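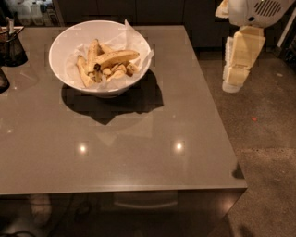
Efa Samuel missed the last bus to Tidberg by 4 minutes. Ran for it anyway, coat open, one shoe rubbing. Gone. So back up the hill to her aunt's, where the key was still under the pot and the letter was still in her pocket, unread since Monday. She sat down at the gray table in her coat. The bananas in the white bowl had gone freckled, dark at the tips. Her aunt would have made bread by now. Her aunt would have made bread and taken half to the Oyelarans next door and come back with gossip.

She opened the letter. House number 766, typed wrong, crossed out, typed again. Dear Miss Samuel. The ferry office at Revia was pleased to offer her the post, start of October, room included, reply by noon Friday.

What day was it. Thursday. No, Friday. Twenty past eleven.

Phone. Where was the phone. Hall, under the coats, smelling of mothballs, and the cord all in a knot. She dialed and got a bakery. Dialed again, slower. It rang and rang.

"Ferry office."

"It's Efa Samuel, I'm calling about, I got your letter, I meant to write but my aunt"

"Can you swim?"

"What? Yes."

"Good. Six o'clock boat, first of the month. Bring boots."

Click. She stood there with teh thing humming in her hand. Forty dollars in her purse and no boots. Then somebody was knocking, Mr. Oyelaran by the cough, and she went to let him in.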